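Ticket 347 – Ballet seat booking and stream access
Status: open, waiting for second line
Product: Fasora ticketing, web version
Opened: May 6, 2019

Problem as reported

Our theater in Sterkemdale sells seats for the ballet evening and also a live stream of the same evening. Since the last update of Fasora, people who buy both in one order receive the e-mail for the seats but no link for the stream. The payment is taken in full. When the customer logs in, the stream is shown as "reserved", and the play button is gray.

The hall has 600 seats. So far 191 orders contain both items, and 29 of these customers have written to us. I did not find one combined order where the link was sent.

What I tried first

I sent the confirmation again from the order page. The customer gets the seat e-mail a second time, still without the link. I also changed the language of the order from Latvian to English, and this made no difference. An order with only the stream works well – the link arrives within one minute.

Then I looked at the products in the shop. The seats belong to the category "Stage" and the stream to "Media". We have a third category, "Foyer shop", for programs, posters and bags. If I add a foyer item to a stream order, the link is sent correctly. So it seems that only the category "Stage" stops it.

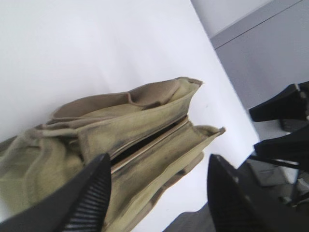 Canvas bag, olive

Log of the test orders

1. Seat in the stalls plus stream, paid by card. No link.

2. Same order, paid by voucher. No link. The order history shows "mail template 2 skipped", but it gives no error code.

3. Stream plus canvas bag, pick-up in the foyer. Link received.

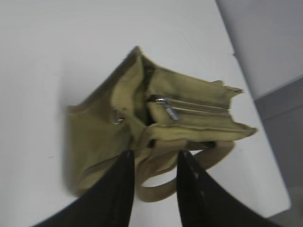

4. Seat, stream and canvas bag together. No link, and the bag is missing from the e-mail too. The bag is on the invoice.

5. Seat for the November performance plus stream of the present one. No link. I expected this one to work, as the two dates are different.

Answer from first line support

Please check in Settings, Mail, Templates that "Send one mail per order" is switched off. If it is on, the template of the first item is used for the whole order, and the other templates are skipped.

Our reply

Thank you for the quick answer. The setting was on. I switched it off, saved, and repeated tests 1 and 4. In test 1 the link now arrives. In test 4 the link arrives as well, but the seat e-mail comes two times with different bar codes. The scanner at our door, model Zirstead, accepts both codes, so two persons could enter with one seat. For this reason I have switched the setting on again until we hear from you.

Still open

– Why are two bar codes made in test 4?
– Can the links for the old orders be sent in one step? Doing it by hand for each order is too slow for our box office.
– The name of the choreographer, Ozoliņš, is printed as "Ozoli?š" on the seat e-mail. On the invoice it is correct. If this needs a separate ticket, please tell me and I will open it.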